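A **media cabinet** (also called a television bench or TV stand) is a low piece of furniture made to hold a television and the things kept near it. Most are between knee and hip height and wider than they are deep. The type grew out of the sideboard and the radio table, and is now among the most common pieces in a living room.
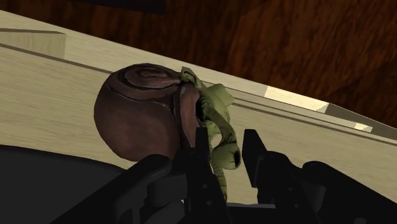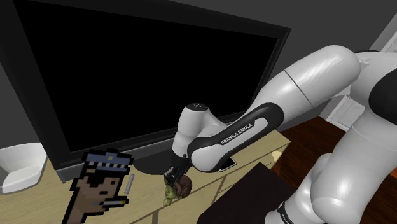
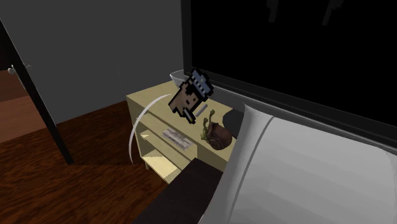

## History

Early television sets were sold as furniture. The picture tube, speaker and controls were built into a wooden case with legs, and some cases had doors that closed over the screen. Smaller sets were put on whatever was at hand, often a tea cart or a chest of drawers.

Separate stands became usual once sets were sold in plain housings. Picture tubes were heavy and deep, so the stands were deep as well, and many had casters so the set could be turned or rolled to another room. The video recorder added a second shelf, and the game console a third.

Flat screens changed the proportions. A screen no longer needed much depth, but it was far wider than the tube it replaced. Cabinets became longer and lower. The furniture historian Femke Vandenberghe has called this the return of the sideboard, and notes that older dining room pieces began to be bought again for the purpose.

## Construction

Cabinets are made of solid wood, veneered board, metal, glass or a mix of these. Pale woods such as birch, ash and pine are common in northern Europe, while walnut and oak are more often seen in North American rooms. The Skoltisden workshop in Dravville made a long birch model for many years, 171 cm wide and sold without handles – the doors were opened by a groove cut along the top edge.

The back panel usually has holes for cables. On cheaper pieces it is a thin sheet tacked into place, which adds little stiffness, and a long top may sag in the middle if there is no center support.

## Height and placement

The usual advice is to set the middle of the screen near the eye level of a seated person. The height of the cabinet therefore depends on the size of the screen and of the seat. Graham Pickering, in a handbook on small rooms, gives 61 cm as the upper limit for the top of the cabinet in a room with a low sofa. Taller stands are used in bedrooms, where the viewer is often propped up or lying down.

## Safety

A television that is not fixed can tip forward if it is pulled or if a child climbs the drawers below it. Straps that tie the set and the cabinet to the wall are sold for this purpose. Wide sets with a single central foot need less room on the top than sets with two feet near the ends, which may not fit a short cabinet at all.

## As a display surface

The top of the cabinet is often used for ornaments, plants and family pictures. In a survey of living rooms in Ellon, Sawsan Qudah found that nearly 70 percent of households kept at least one decorative object beside the television. Small animals were the most frequent kind, followed by candles and framed photographs.

## See also

- Sideboard
- Credenza
- Console table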